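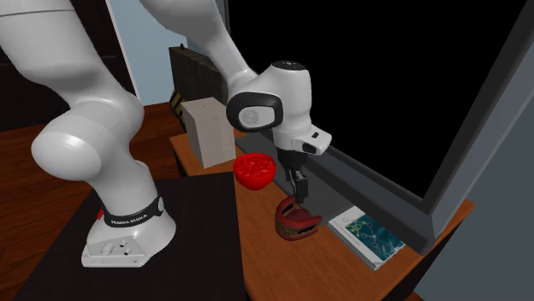 Figure 1. Simulated workcell with the Franka Emika arm, gripper lowered into the chattering-teeth toy.

Filed under: Student Projects / Robotics / Planning

3. Equipment and Budget

The simulation work was done first so that we could decide what to buy before the lab money was released in April. Ekow Nutsugah built the table layout and Wyn Nicholas kept the parts list.

The arm is the largest cost and we do not plan to buy one. The department will lend us one for 8 weeks. Our own budget covers the gripper fingers, a second table, a crate and the test objects.

We asked two suppliers for finger quotes. Trisasden could deliver in 4 weeks and Skikel in 6. Skikel was cheaper, but their delivery would leave only two weeks with the arm if we ordered at the start of the loan. We chose Trisasden.

Test objects come to 36 dollars in total. The toy is the hardest one to plan for. Its jaws are open in our model, and a real one may close when touched, so we budgeted for a spare. The bowl and the book can be bought used.

The work table in the model is a little higher than the one the robot is mounted on. We have not decided whether to copy this. Adjustable legs from Lulteo would allow both heights but are not in the current budget.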